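Home | Wall Storage | Key Boards | Desk & Table | Orders | Contact

Trudia Key Board, gray, four hooks

Flat board, wall mount. Rectangular, pale gray, sized for a hallway or the wall by the side door. Comes with four white hook mounts, square with rounded corners, a round recess in the middle of each and a small metal hook underneath. You decide where they go on the board. Straight row, pairs, stagger, whatever.

Most people ask about the diagonal. Each mount sits a bit lower than the one to its left. Keys with a long blade or a fat fob hang clear of the next set, you can grab one without dragging the neighbor off with it.

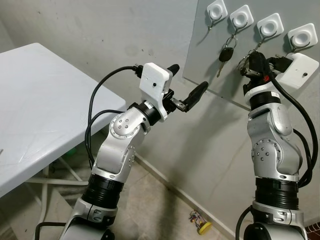
What it holds

Car keys, house keys, a padlock key on a split ring, a lanyard if it's not too bulky. Old style car key with plastic head and metal blade, fine. Big janitor rings, not really. The hook is small on purpose. One ring per hook is how it was designed, two will go on but the back one is a pain to get at.

Not for coats. Not for dog leads with a dog on the end. We get asked.

Limit is 300 grams per hook. Please don't hang a bag on it, the mount will hold a while and then it won't, and thats not covered.

In the box

Board, plain gray, no print on the front
Four hook mounts, white
Wall screws and plugs
Paper template for the diagonal layout
Instruction sheet, one side only

No drill bit. No level. Borrow one, a diagonal row on a crooked board looks like a mistake.

Putting it up

Hold the board on the wall, mark the corners lightly in pencil. Check for pipes and wiring. Drill, plug, screw. Snug, then stop, overtightening bows the board and the mounts won't sit flat.

Wipe the face with a dry cloth. Lay the template on, mark the four spots, take it off again. Peel, press, hold each mount for a slow count of 7. Leave it overnight before you hang anything. Yes, overnight. Most returns on this one are people who couldnt wait.

Height is up to you. If there's a table or bench under or next to the board go high enough that the keys don't get knocked when someone puts the shopping down. Small kids in the house, higher again.

Moving a hook

Warm it with a hair dryer, ease it off sideways with a bit of dental floss behind it. Don't use a knife. The pad won't restick so you'll need a fresh one, packs are under Spares. A faint mark may show on the board for a while, soapy water gets most of it.

Finish and care

Board is matte, doesn't show fingerprints much. Key blades will scuff it in time if they swing, mostly right under the hook. Damp cloth, no bleach, no scouring pads. White mounts can yellow a little in strong sun, same as any white plastic, so not the south window if you can help it.

Colors

Gray in stock. White board was discontinued, a few left at the Cartwright counter, call first. Hooks are white only for now, black on order from Lulleck, expected in September.

Using it at work

Sells well to small offices and rental places with a car or two. Some label under each mount, some keep one hook per vehicle and leave the last for whatever's in for service. Takinance put them in their front offices and went with the same top to bottom order at every site, so anyone covering a desk knows which hook is which. Not a bad idea. Lables aren't included, any small sticker works on the matte face.

For more than four sets mount a second board beside the first and carry the diagonal on. Leave a hand's width between.

Trade packs: ask for a quote over 1000 units, shipping is by pallet. Next break is at 2000. Under that it's the normal cart price.

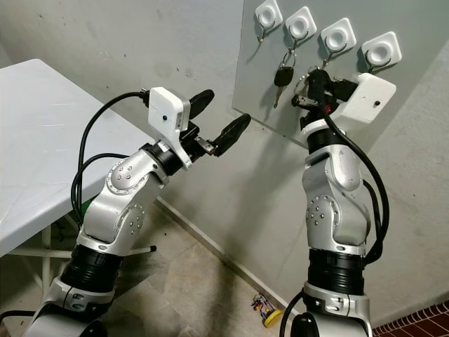
Customer comments

Had ours up by the back door since spring and the keys do finally live in one place. Wish the hooks came in a bigger size too, my work ring only just goes on. Template was handy, the screws were a bit short for our plaster so I used my own. Would buy again, in black if it ever shows up.

Reply from the shop: larger hook is being looked at, no date yet. For old plaster use a longer screw, same gauge, the board holes will take it.

Contact us | Shipping & returns | Spares | © Trudia | Back to top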